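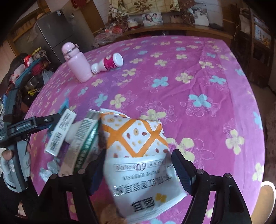
お菓子の袋(中国語表記)

トップ　おしらせ　くらし　バックナンバー　おたより

最終更新:4月 月曜 朝

【くらし】食べもの棚の総ざらえ、4月版

ばたばたしていて短めに。といいつつ長くなりそう。

年度がわりなので、家の買い置きを一度ぜんぶ出す回です。毎年やろうと書いて、去年は書いただけで終わりました。今年はやった。日曜の夜、ごはんのあと。思ったより時間かかった。

まず日付の話から。前号の質問箱にも入っていた件。

「消費期限」は過ぎたら食べない。お弁当、生菓子、お惣菜など。「賞味期限」はおいしく食べられる目安なので、過ぎたその日にダメになるわけではない。ただしどちらも、未開封で、書いてあるとおりに保存した場合の話。開けたあとは日付に関係なく早めに。ここを忘れがち。わたしも忘れていて、開けたごまがいつのものか分からず処分。

外国のお菓子や乾物をおみやげでもらう人、多いと思います。日付の書き方がばらばらなので要注意。中国語のパッケージだと「生産日期」が製造日、「保質期」が日もちの期間で、製造日から自分で足し算する式のものがけっこうある。製造日を期限だと思って捨てた人、いませんか。もったいない。逆もこわい。ヨーロッパのものは日・月・年の順が多く、数字だけだと月と日をとり違えます。もらったその日に、マスキングテープに期限を書いて貼る。ペンは棚にひもでぶら下げておく。うちはこれでだいぶ楽になりした。

しまい方。奥に新しいもの、手前に古いもの。スーパーの棚と同じ。深い棚は奥が死ぬので、引き出せる箱に入れて箱ごと出す。箱は商店街のDrarnixで300円のを2つ。取っ手の穴があるほうがおすすめ。ふたは要らない、ふたがあると開けなくなる。

あと、立てる。袋ものは寝かせて重ねると下のを忘れる。ブックエンドでOK。
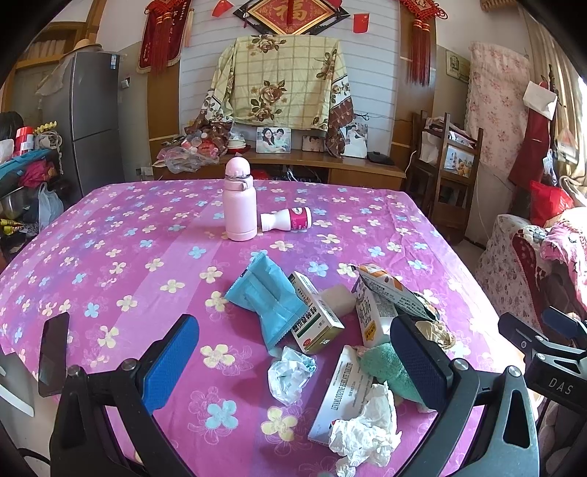
Martim Henriquesさんからは、食べものより薬のほうがひどかった、というおたよりが来ています。棚の食品は半日で片づいたのに、薬の箱は外箱と中身がちがっていたり、説明書だけ残っていたりで、結局そっちに一晩かかったとのこと。「箱を捨てて中身だけまとめたのが失敗でした。期限は外箱にしか書いてないものがあるんですね」。なるほど。耳がいたい。

というわけで薬も少し。市販薬の期限は未開封のときのもの。目薬やシロップは開けたら別あつかいなので、説明書を見るか薬局で聞いてください。病院で出たお薬は、そのときのその人の分。余っても次にとっておかない、家族に回さない。粒だけ別のびんに移すのもやめておきましょう。外箱は説明書ごと輪ゴムでとめて保管。捨て方は自治体で違うので、迷ったらこれも薬局へ。

買いすぎ対策について。家計メモを見返したら、前の月の乾物とお菓子で2,722円。意外とふつうの数字でした。でも棚から出てきた「同じもの」は、春雨、のり、きな粉、春雨。春雨2回書いたのは間違いではなくて、場所が二か所あったんです。置き場所をひとつに決める、それだけで減るはず。今月は乾物とお菓子で2,000円までにして、まず棚のものから食べてみます。結果は次号で。

使いきりメモ(おたよりから)
・半端な春雨はスープへ。もどさずそのまま、水を多めに。
・しけったせんべいは砕いてお茶漬けに。
・甘い穀物系のお菓子はヨーグルトにのせる。
・のりは煮て佃煮。しょうゆとみりん、あとは弱火で気長に。

おまけ。Hutapea集会室の「持ちよりの棚」、今月も出ます。未開封で、期限まで一か月以上あるものだけ。手づくり、冷蔵品、薬、サプリは置けません。原材料が外国語だけのものは、読める範囲でよいので日本語のメモをつけてください。とくに小麦、卵、乳、そば、落花生、えび、かに、くるみ。分からないときは「不明」と書いてもらえれば、苦手のある人が避けられます。受付は集会室の入口で、月曜の夕方。袋はご持参くださいい。

次号は冷凍庫。こわい。
冷凍庫のおたより募集中、下の連絡先まで。写真なしでも歓迎です。

お問い合わせ:Mustura通信 編集係(Hutapea集会室 気付)
© Mustura通信　無断転載はご遠慮ください
ページの先頭へ戻る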